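April 18, 2026

Notebook, Fusville ordinance tracker. Catching up after two days of nothing but PDFs.

Hearing on the Fusville scheduling ordinance got continued again. Judge wants supplemental briefs on preemption only, 6 pages max per side, no exhibits. So the home rule argument is parked for now. Need to change the status field from "set" to "continued" and stop the alert going out to the whole list, it fired twice this morning.

Pulled the full comment docket from the city portal. 3,694 comments after dedupe. Dedupe is by exact text plus sender hash, so form letters with one word changed still get through as separate. Bulla (our matcher) catches most of those if the threshold is loosened but then it starts merging short ones like "I support this" from different people, and those should stay separate. Left threshold where it was. Revisit.

Hand coded a sample of 112 for position: support / oppose / unclear / off topic. Unclear is a bigger pile than I wanted. A lot of people write in about the old parking ordinance, which isn't even up. Also a good number who oppose the ordinance but only the enforcement section, and our sheet has no place for that. Added column "partial". Whoever codes next, please use it, don't put it in the notes.

Problem with the December version of the text. City clerk posted the amended ordinance with section 4 renumbered as 5, but the court filings cite the old numbers. Plaintiffs' brief says "section 4(b)" and means notice to employees; in the posted text 4(b) is now the small employer exemption. Completley different thing. I made a crosswalk table, it's in the shared folder under crosswalk_v2. Ignore v1, has the penalties wrong. 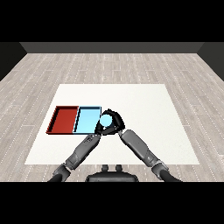 Small employer exemption: read it three times and still not sure if franchise locations get counted together. Definitions say "common control," the exemption says "operated by." City's brief just assumes they're the same. Plaintiffs don't raise it, odd, seems like their best vagueness point. Flag for the summary but keep it neutral, we're not writing anybody's brief for them.

Flidau has nearly the same ordinance, minus the notice part, and theirs survived a first challenge at the trial level. Not binding on anyone here. Both sides will cite it anyway. Put the Flidau opinion in the folder, OCR is bad on the footnotes, fn 9 onward is garbage. Rescan or retype.

Amin export: still choking on files over 800 rows, drops the last column with no warning. Splitting by hand works. Lost most of an hour to that before I noticed the date column was gone. Wrote the split script, saved next to the crosswalk, not tested on the attachments table.

Records request to the clerk for the fiscal note and the email attachments is in. Auto reply only so far. Their form won't take a date range so I typed it in the description box, hope somebody reads it.

To do
- fix status field + alerts
- second coder on the same sample, blind, before we report any percentages
- crosswalk check against the posted PDF, line by line
- ask whether the penalty schedule was attached when council voted or added after, minutes dont say
- supplemental briefs: log both when filed, page counts too
- Amin bug report, attach the broken file

Don't send the comment breakdown to anyone yet. Single coder numbers, and the partial column was only added halfway through so the first half has to be redone.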